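Saturday, bench 2, after lunch

Got in late, so it was a short session, but I'm writing it up before I forget which settings I touched. Seema left the Flaltov recorder running with the old task list loaded (my fault, I never pushed the new one), and the first chunk of episodes this morning went in under the wrong prompt text. I've relabeled them by hand. Shivam, if you pull the folder before Monday's merge, please pull it again!

Count for the Hundia set is now 298 good episodes. I threw out 3 more: two where I bumped the table mid-reach, and one where I forgot to press stop and recorded myself going off to get coffee. Very educational for the policy, I'm sure.

The main thing I wanted to try was more clutter. Our earlier layouts were so tidy that the model learned "go to the one thing on the table" and fell apart as soon as there was a second thing. So we're on full-mess layouts now – bowls, cups, sponge, chopsticks, toy carrot, the lot – and the green tray gets turned to a new angle for every batch. I'm also mixing in things that go in the tray with things that should stay put, and the prompt has to name the object. No more "pick up the item."

Stuff I noticed while driving:

The round fruit is fine in the open but a pain near the tray wall. I keep coming in too steep and have to back off and try again. I left the retries in. Seema thinks we should tag them separately, and I think she's right, but the tag field in Flaltov only takes one value and I've already used it for layout number.

The plastic bag is going to be trouble. Depth on it is garbage from the side view and not much better from the top. I did a few grabs on it anyway and would like somebody else to do some too, because I've got a habit of always pinching it from the same side and the model will pick that up in no time.

Chopsticks: skipped for today. I want the slower gripper close speed before I try them again.

The spread-out dark pieces by the blue cup are there as distractors only. No prompts for those yet, please. If we ever do a scoop task they'll need their own layout sheet.

Oh, and the lag on the leader arm is back. It's small, but you feel it on fine moves. Restarting the Flustow bridge cleared it for a while, then it crept in again. Shivam, can you look at the log from the 2 o'clock restart? I saved it next to the episodes.

Next up: same objects, tray moved over to the left side, and swap drivers halfway through. 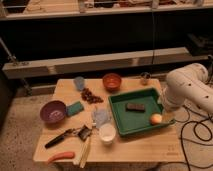 Full-mess layout, tray at an angle, arm at the right rim.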